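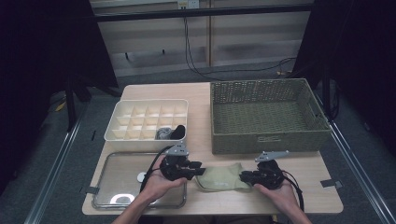 What does Bikstead do?

We sort out drawers, shelves and cupboards in people's homes, and we teach people to do it for themselves. Most of our work is with small things: socks, scarves, gloves, belts, chargers, sewing bits, the contents of the drawer in the hall. We also sell organisers, trays, baskets and bags from our shop in Amlow, where you are welcome to try them out before you buy.

About Bikstead

Bikstead started as a laundry and ironing service in Uvitz. We collected, washed, ironed and took everything back folded. After a while customers began asking if we could put the clothes away too, and when we opened their drawers we could see why they asked. There was nowhere for anything to go. We would spend ten minutes on the putting away and leave a drawer that could at least be shut.

That turned into a separate job, then into the main one. We gave up the ironing when our old premises closed and moved to Amlow, taking the name and the van with us. The van still says "Laundry" on the back doors if you look closely.

We are a small team and we all do all of it. Whoever answers the telephone may well be the person who comes to your house.

Home visits

A visit begins with a look round and a talk. We want to know who uses the room, who does the washing, where it dries and where it ends up before it gets put away. In many homes the honest answer to the last one is "on a chair", and we work from there.

Then we empty one drawer. We don't empty the whole bedroom. Everything comes out on to a table or the bed and is put into groups by the person who owns it, with us helping. Socks are paired, and single ones go to one side in a bag. We do not throw anything away without being told to. If you want to keep a sock with no partner for polishing shoes, it is kept, and we'll put it with the polish.

When the groups are made we choose what to put them in. Small grids suit socks, ties and rolled underwear. Open baskets suit jumpers, hats and anything that gets used in a hurry. Flat trays are good for the top of a chest of drawers, where watches, coins and keys tend to gather. Cloth bags are for things that travel, or things that are only wanted for part of the year.

The standard visit is 2 hours. That is enough for one chest of drawers or one wardrobe, with time for a cup of tea. Larger jobs are split over several visits, and we prefer to leave at least a week between them so that you can live with the first part and tell us what is wrong with it.

How we fold socks

We get asked this more than anything else, so it may as well go on the page.

Lay the pair flat, one on top of the other, with the heels the same way. For ankle socks, fold the toe up to the cuff once and then once more if the sock is long enough. Stand the folded pair on its edge in the compartment with the fold at the top. For longer socks, roll from the toe and stop at the cuff. Don't turn one cuff over the other to make a ball. It stretches the elastic, and a ball takes up more room than a roll.

Thick walking socks will not fit a small compartment and should not be made to. Put them in a basket.

Leave some compartments free. A grid that is full on the day we finish will be overflowing by the next wash, and people give up on it. We would sooner fit a bigger organiser or move the tights somewhere else.

Workshops

We run practice sessions in the back room of the shop for people who would like to learn the methods and do the work at home by themselves. There are tables, a stock of clothing to practise on and one of each kind of container we sell. You may bring a drawer's worth of your own things in a bag if you would rather work on those – quite a few people do, and it saves doing the job twice.

The session covers pairing and folding, choosing a container, and setting up a drawer so that other people in the house can follow it. Children are welcome with an adult and are often good at the pairing. We provide tea, coffee and squash. Please tell us when you book if you need a chair with arms or a higher table.

The next workshop is on 12th January. Places can be booked at the counter or by telephone.
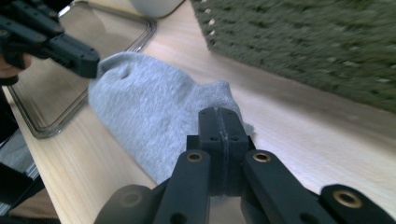
Rajeshwari Thampi wrote to us after a workshop to say that she had gone home and done the sock drawer that same evening, but that her sons had been less impressed. They had agreed to put their own socks away only if they did not have to fold them, and she wanted to know if that was cheating.

We wrote back that it was not. If a person will drop a pair of socks into a basket but will not fold them into a grid, then the basket is the right container for that person. Folding saves space and makes it easier to see what you have. In a drawer with plenty of room, used by somebody who owns a lot of the same sock, there is little to be gained by it. She has since told us that the basket is working and that the odd socks are now all in one place, even if there are more of them than she expected.

We have changed the workshop a little as a result. There is now a part on drawers for people who do not want to fold, and it has turned out to be well attended.

The shop

The shop is at 171 Station Road, Amlow, on the corner by the bus shelter. It covers 2,000 square feet, most of it on the ground floor, with the workshop room at the back and the stock upstairs. There is a small step at the front door. We have a ramp, so please ring the bell and one of us will bring it out.

We stock the Kinnunen range of drawer organisers, which come in several depths, along with woven baskets, trays and drawstring bags from other makers. Measure the inside of your drawer before you come, including the height. The height is the one people forget, and an organiser that is slightly too tall will catch every time the drawer is closed. If you have the measurements with you we can put the pieces together on the counter and you can see how they will sit.

Anything bought from us can be brought back if it does not fit, provided it is clean. We do not need the packaging.

We also keep a shelf of second-hand containers that customers have finished with. These are sold cheaply and the money goes towards free visits for people who have been in hospital or have recently moved into a smaller home. If you know someone who might be glad of one, please ask them first and then get in touch with us.

What we don't do

We don't do house clearances, deep cleaning or removals. We don't take away clothes for charity as a matter of course, though we can drop a bag off on the way back if there is room in the van. We can't fit shelves or mend drawers. Where a runner is broken we will say so and leave that drawer alone until it has been seen to.

We also don't take photographs in customers' homes or talk about what we have found there.

Where we work

Home visits cover Amlow, Uvitz and the villages between them. We will go further for a full day's work if the travelling can be agreed beforehand. Our insurance covers the contents of the rooms we work in up to 4,000 pounds, and we can show you the certificate on request. If you have jewellery or papers in a drawer that is going to be sorted, please take them out before we arrive.

Getting in touch

Call in at the shop, or leave a message on the answering machine if we are out on a visit. Messages are picked up at lunchtime and again before we close. It helps if you can say which piece of furniture you would like done first and whether there is somewhere to park.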